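Can a Robot Clean Your Room?

You can pick up your toys without thinking very hard. You see a block, you grab it, and you drop it in the box. For a robot, each of those steps is a problem to solve.

First the robot has to find the block. A camera takes in colors and shapes, and a computer decides where one thing ends and the next begins. That gets harder when toys are touching or when one is partly behind another.

Then the robot has to move. A robot hand with fingers can pick things up. A robot with a single stiff finger can only push. Pushing sounds easy, but try it at home with a pencil. If you push a block off center, it turns and slides away from where you wanted it.

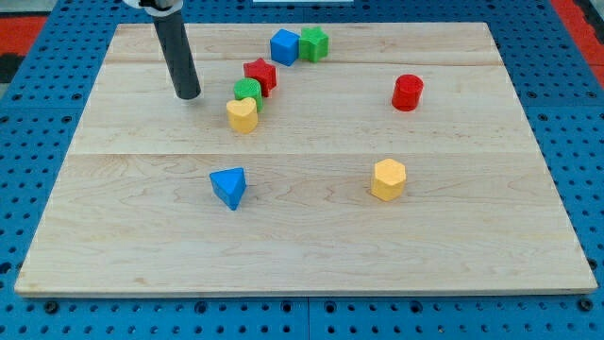
A robot finger above a wooden board with foam blocks. Can you find both stars?

Words are another problem. Suppose you say, "Put the red star next to the blue cube." The robot has to know what "red star" means, pick the right block, and work out how close "next to" is. If you say "tidy up," it has even more to work out. Should the blocks go in a row? In a pile? By color?

Some machines already do chores. Robot vacuums clean floors, and dishwashers wash plates. In warehouses, robot arms move boxes all day. These machines do well because the job stays nearly the same each time.

A bedroom changes every day. There are socks under the bed, books left open, and maybe a cat. Robots that can fold a shirt or load a dishwasher exist, but many are slow and still make mistakes.

So can a robot clean your room? It can do parts of the job. For now, the socks are yours.

Try it: Put up to 21 small toys on a table. Using one finger, push them into groups by color. Then try it again with one eye closed.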